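Questions fréquentes : photographier les lichens avec Zustberg

Temps de lecture : 3 min

Vous êtes nombreux à nous écrire avant de vous inscrire aux sorties macro. Les réponses qui suivent concernent les sorties guidées et le prêt de matériel. 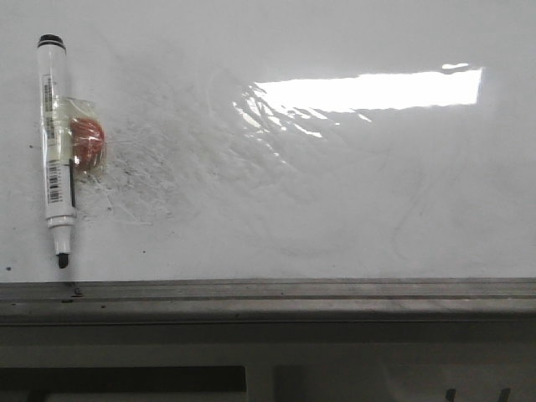
Par la rédaction de Zustberg — 4 nov. 2018

Faut-il un objectif macro ?

C'est préférable. Un objectif classique monté sur une bague-allonge donne déjà des images correctes, surtout sur les grandes espèces foliacées. Pour les lichens crustacés, dont les détails sont minuscules, un vrai rapport 1:1 change beaucoup de choses. Nous prêtons 2 objectifs par sortie, à réserver lors de l'inscription.

Où ont lieu les sorties ?

Sur le sentier de Wallner, à 460 mètres d'altitude. Le parcours traverse une hêtraie puis longe d'anciens murets de pierre sèche. Le retour se fait par le même chemin. Prévoyez de bonnes chaussures et de quoi vous agenouiller, car on travaille souvent au ras du sol.

Quelle est la meilleure lumière ?

Un ciel couvert. Le plein soleil écrase les reliefs et brûle les parties claires du thalle. Par temps dégagé, nous cherchons les troncs à l'ombre ou nous utilisons un petit diffuseur. Après la pluie, beaucoup d'espèces s'ouvrent et verdissent — c'est souvent le bon moment pour sortir.

Peut-on humidifier un lichen pour la photo ?

Nous le déconseillons pendant les sorties. Si vous le faites ailleurs, indiquez-le en légende : la couleur peut changer en quelques secondes et fausser une identification.

Ai-je besoin d'un trépied ?

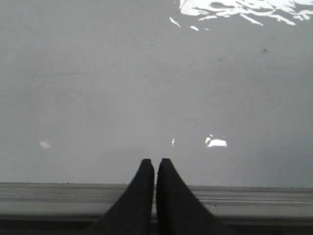 Oui, dès que la vitesse descend trop. Un modèle dont la colonne se retire ou s'inverse permet de s'approcher du sol. Sur les troncs, un monopode suffit généralement. Pensez aussi au retardateur si vous n'avez pas de télécommande.

Comment faire identifier mes photos ?

Déposez-les dans la galerie Trarolik, avec le support (écorce, roche, sol) et l'essence de l'arbre si vous la connaissez. Joignez une vue d'ensemble et un gros plan. Certaines espèces ne se distinguent pas sur photo et resteront au niveau du genre.

Puis-je emporter un échantillon ?

Non. Les lichens poussent très lentement et rien n'est prélevé sur le sentier.

Combien de participants par groupe ?

11 au maximum. Les inscriptions pour la saison suivante ouvrent en mai, sur la page Evov de l'association. En cas d'annulation de notre part, la place est reportée ou remboursée, au choix.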